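Favetti Small Gift Boxes for Jewelry

Product reference: 283
Supplied by Favetti, Stoltport
Pack size: 14 boxes

The Favetti small gift box is intended for necklaces, bracelets and other light pieces sold or presented individually. It is offered to jewelers, museum shops and event organizers who require a plain white box suitable for handing over at the counter without additional wrapping.

Description

Each box consists of a base and a separate lid. The finish is white throughout, and the bow is fitted or molded at the factory according to the version ordered. Two versions are kept in stock:

Ribbon version: square box, gray satin ribbon bow on the lid.
Molded version: off-white box with a raised bow on the front face and a flat lid slightly wider than the body.

The two versions are packed separately and may not be combined within one pack. Customers who wish to compare them before ordering may request one of each from the Stoltport office.

Packing a necklace

Fasten the clasp before the necklace is placed in the box. Hold the piece by the clasp end and lower the chain first, allowing it to settle in a loose coil - a chain that is dropped in all at once is likely to knot. The pendant should be laid on top, face up. Close the lid with even pressure on both sides and do not press on the bow.

For longer chains, staff at the Hong showroom recommend a strip of tissue laid across the coil. Tissue is not included and may be ordered under reference 297.

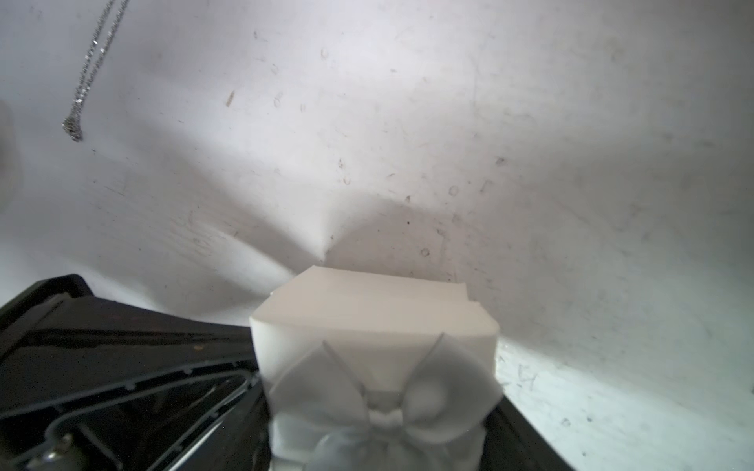
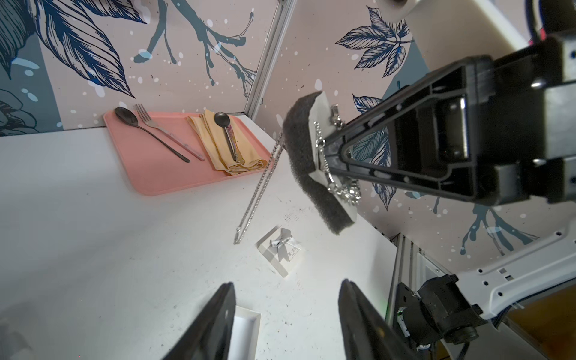 Care and storage

Store the boxes in their outer carton, away from direct sunlight and strong odors. White surfaces mark easily, and clean cotton gloves are advised when large numbers are being prepared. Light marks may be removed with a dry, soft cloth. Water and household cleaners should not be used on either version.

Ordering

Orders are accepted by the pack. For quantities above 1,000 boxes, a written quotation is required, and delivery dates are confirmed once the quotation has been signed. Orders intended for December should be placed early, as the ribbon version is finished by hand.

Printing of a shop name on the lid is carried out by Puler and is charged separately. Artwork should be sent in one color.

Trade inquiries: Tae-yang So, Stoltport office
Samples and returns: Ji-hoon Joo, Hong showroom

Unopened packs may be returned in their original carton. Printed boxes are not returnable.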